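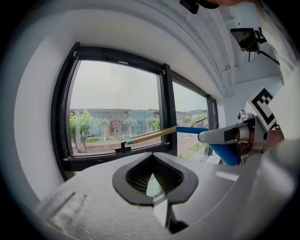
Front window in Grendel from the inside: wide left pane, narrow right pane, black frame. Overcast.

June, started 9:40

Window day in Grendel. Carrying on from the last entry, where I had the tape marks off the wall and the sill emptied. Liya wants the glass finished before the drawing tables come back in, so only the inside faces today. Outside faces are on the building contract and I have not touched them.

Sky gray all morning. Good for this job. With sun on the left pane the mix dries before the blade gets to the bottom and you end up chasing lines. Smears show up fine against a pale sky if you put your head close to the wall and look along the glass.

Mix: 1,000 ml lukewarm tap water, 6 ml Kirnley concentrate, measured with the small syringe from the glue drawer (washed, put back). Girish used to pour by eye and it foamed. At 6 ml there is a little slip under the rubber and not much foam left in the corners. Second batch the same. I threw out the first one after the left pane; it had gone cloudy.

Order of work:

1. Frame wiped with a damp cloth, top rail first. A lot of black dust in the bottom corners. It ran onto the glass, so next time frame the evening before.
2. Glass wetted with the flat sponge, left pane in two halves.
3. Squeegee from the top left, overlapping strokes, blade wiped on the cotton rag after each one.
4. Bottom strip done separately, in one horizontal pull.
5. Edges with a folded microfiber. Dry one, the green pile. The others leave lint.

Left pane took two goes. First go left a thin line at the same height on every stroke, which means a nick in the rubber and not the hand. Took the rubber out, ran a thumbnail along it, found the nick a little in from one end. Flipped it over to the other edge. Second go clean except for the top left corner.

The wall curves in on the left side of the window and there is no room to stand square to the glass there. I ended up pulling the blade with my wrist turned, and the outer end lifts. Ermanno suggests starting that corner with a short vertical cut down the edge and then going across from it. Tried it on the second go. Better. A small wedge still had to be wiped by hand.

Right pane easy by comparison. One width and a bit. The overlap runs close to the mullion, so watch the drips, they hang on the mullion seal and let go later. I had to come back for two of them after coffee.

Blade length: measured the rubber while it was out, 443 mm. Put that on the reorder slip for Ouali. Last time the slip just said "long" and we got something that did not fit the channel. Younes has the slip.

10:55, bottom strip

The bottom edge is the part that always looks bad from the street side, and it is where most of the time went. Water collects along the lower seal and the rubber pushes it ahead until there is nowhere for it to go. Things tried:

- Vertical strokes right down to the seal. Leaves a row of little feet, one per stroke. No.
- Vertical strokes stopped a hand short, then one horizontal pull along the bottom. Much better. Blade has to sit flat for its full length before you start moving.
- Same again but with a rolled cloth laid along the track first. Best result, and the sill stayed dry enough that I did not have to mop it. Keep this.

Mind the lever handle in the lower frame. The squeegee handle comes down toward it when the blade is low, and if you are working from above you knock it. Sitting down helps a lot. Bouchra brought the low stool over and the angle was right straight away, forearm level, no reaching down. 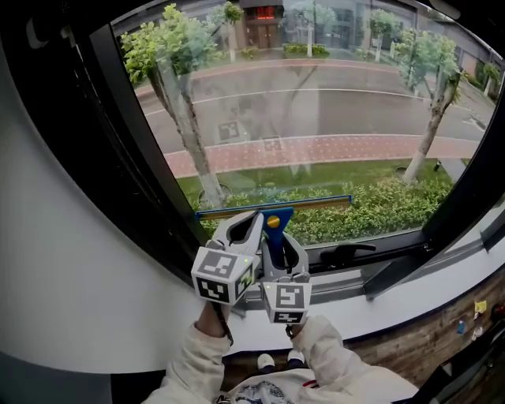

Blade along the lower edge of the glass. Tan rubber, blue handle, black lever below it.

Pressure: less than you think. Leaning on it bends the rubber over and it starts to chatter. Enough to keep the whole edge touching, then move.

Timing, only because Liya asked for a number for the other rooms: 60 seconds for the bottom strip on the left pane with the rolled cloth already in place. I did not time the rest. It went in stops and starts and any figure would be useless.

Checked afterwards from the stool and from standing. From the stool I was mostly looking at the shrubs and the sidewalk and any mark showed up dark on the brick. From standing, against the sky, different marks. Do both before packing up. Bouchra found a thumbprint near the mullion that I had missed from either position - probably mine, from the rubber change.

Track along the sill: gray metal, grit in the groove. Brushed out with the old Kovham paintbrush, then the vacuum with the narrow nozzle. Did not use water in it. Last winter's wet clean left paste in there and the sash was stiff for a week.

Lever worked a few times after, moves freely. Left it closed.

Put away: squeegee hung up blade clear of the wall, rubber rinsed and dried. Sponge wrung out, on the sink. Rags in the wash bag. Syringe back in the drawer.

Open:

- New rubber, 443 mm, two pieces if Ouali sells them singly (Younes)
- Old paint spot on the glass, right pane, lower corner. Did not come off with the mix. Ask Ermanno before anyone takes a scraper to it.
- Frame dusting the evening before, try on the next room
- Low stool is from the print room and goes back there, Bouchra needs it by 3

Finished 12:10. Tables can come in after lunch.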